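Ticket: Guided teaching drops out halfway through a demo
Status: Solved
Site: Osbridge, cell 2 and simulator

Opened by Elsa Niskanen, 2:10 p.m.
Hand guiding works great for the first few waypoints, then the arm stiffens and the recorder closes the file. I lost three demos in a row. Same thing when I drive the simulated arm from the teleop station, so I doubt it's the hardware. Last good file has 2,960 samples. The bad ones all end at 1,000 exactly.

Reply, 2:45 p.m.
Exactly 1,000 is a wonderful clue, thank you! That's the default buffer in the Kidar recorder. Could you rerun it in the simulator with the crate and the white board both on the table, and send me the log?
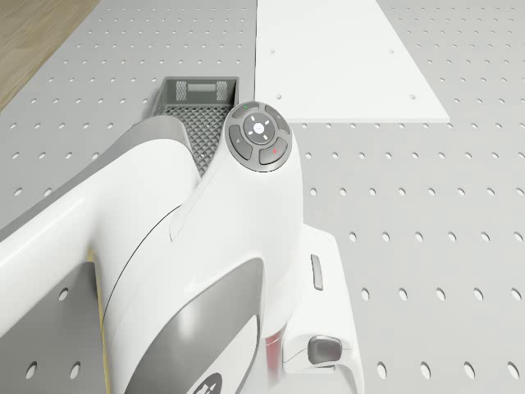 Lihua Lu
Robot teaching support, Toivonen

Got your log, and I love how clean this is to work with. The pad on the wrist faces straight up in this pose, so it's a good one to compare with on the real arm. The log shows the buffer filling up and the guiding mode shutting off with it – same cause for both symptoms.

Try this:
1. Close the recorder.
2. Set buffer_mode to stream.
3. Drop the sample rate to 20 Hz.
4. Restart and teach the whole path in one go.

Elsa Niskanen, 4:05 p.m.
It works!! Full demo by hand, no stiffening, and replay followed my path beautifully. Teleop is fine too. Hendrik wants the same setting at Kevotside – can you push it?

Lihua Lu, 4:20 p.m.
Pushed. Happy teaching!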